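# Sending a food parcel overseas without paying for nonsense

Most advice on mailing food to family abroad comes from people who sell boxes. I've been sending parcels to my sister for years, and I think half of what gets repeated is padding, in both senses. This is the method I use now.

## Start with the customs list

Look up the destination country's rules before you shop. The post office counter won't catch everything, and "it's sealed, so it's fine" is a rumor. Meat is usually out. Fresh fruit is usually out. Dairy depends on who you ask, so go to the government page and ignore the forums.

Factory-packed dry goods with a printed ingredients panel are the safest bet. Homemade jam may be delicious, but an inspector has no way of knowing what's in it.

## Pick things that can take a beating

Assume the parcel will be dropped. Then assume something heavy will sit on it. Tea, dried pasta, hard candy and spice mixes all travel well. Chocolate is a gamble from May on.

Cookies are where the bad advice piles up. You'll read that you need tins, or molded trays, or those Flustance foam sleeves at a price I find insulting. I bought a set once. The crumbs in that parcel were the same size as ever. Thick, dense cookies do better than thin crisp ones, whatever you wrap them in.
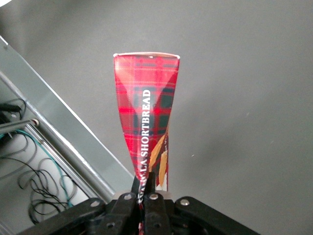 Rosine Vasseur wrote to say that I'm wrong about tins: she sends butter cookies in them every February, fills the gap at the top with crumpled paper, and has had no complaints. Fine. I suspect the crumpled paper is doing the work, and the tin adds weight you pay for. If you already have one, use it.

## Pack it

1. Choose a box slightly bigger than the contents. A huge box is just room for things to slide.
2. Put a layer of crumpled newspaper on the bottom, a couple of inches deep.
3. Heavy items go in first, laid flat.
4. Put anything that could leak in its own zip bag. Yes, even if the lid feels tight.
5. Fragile packages go in the middle, away from all six sides.
6. Stuff the gaps until nothing shifts when you shake the box.
7. Tape every seam, including the short ones.

Socks and dish towels make excellent filler, and the other person gets socks. Declare them.

## Fill out the form properly

"Gift" is not a description. Neither is "food." Write "wheat cookies, sealed" or "black tea, sealed," with a quantity and a value for each. Don't lowball the value to dodge duty. If the box goes missing, that low number is what your claim will be based on.

## Skip the extras

- Insurance on a $50 parcel: read the exclusions first. Perishables often aren't covered, and the definition can be generous to the insurer.
- "Fragile" stickers: I've seen no sign that they help. They look nice.
- Express service: worth it for a birthday. Otherwise, shelf-stable food can wait.

Tracking I do pay for, grudgingly. Keep the receipt until they tell you it arrived, and take a picture of the label before you hand the box over.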